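**Handgreifer: weiße Scheibe rutscht beim Ablegen in die Seifenschale**

Chalerm Boonyarit, Juli 2018

Kursprojekt »Nesta«, Aufgabe: weiße Scheibe mit zwei Handgreifern fassen und in die gelbe Seifenschale legen. Von 79 Durchläufen sind 28 unbrauchbar, meist verkantet die Scheibe beim Schließen der Backen. 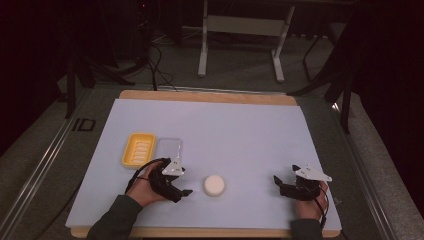

*Aufbau mit Schale, Scheibe und beiden Greifern*

Die Unterlage ist weißes Papier. Liegt es am Greifwinkel oder an der Auswertung der Marker?

**Chaiwat Thepsuriya**

Winkel. Beide Backenpaare auf halber Höhe der Scheibe ansetzen, dann gleichzeitig schließen. Bei uns danach 2 Ausfälle in 70 Durchläufen. Markerplatten beim Anheben nicht kippen, sonst springt die Pose. Kabel vorher nach hinten legen.

**Forkgate**

Anderes Papier nehmen. Hatten wir im November auch, weiß auf weiß ist schlecht.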